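Skitcombe Music Library — progress report to the Pollock fund
28/12/2018
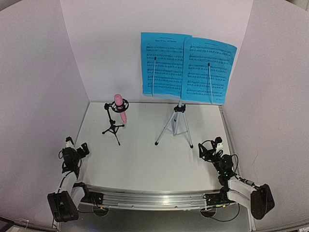 One of the tabletop stands, with a blue-paper part up.

We use cookies to make this site work. Accept | Manage settings

Dear Bernadette Rolland,

You asked for a short report this time, and after the last one I can see why.

The grant of £2000 has gone mostly on stands and paper. The tabletop stands do what the catalogue promised. They have three legs and black rubber feet, and the page arms hold two sheets side by side. Gilles Courtois still prefers his old one, which folds up when it feels like it.

Blue paper is for parts that never leave the building. It has cut our losses to five since November, all from the second clarinets, who have been spoken to. Several players say the blue is too bright. They said the white was too bright as well.

Of the 333 sets on the shelves, 116 are now copied and listed. Hervé Chauvin has reached the marches and would like it known that there are a lot of marches.

Still to do: the Wakbridge boxes, which arrived damp and in no order — and a decision on the trombone parts in bass clef, treble clef and, in one case, gravy.

We have not overspent. The receipts will follow once Gaëtan finds the envelope.

Mathis Riviere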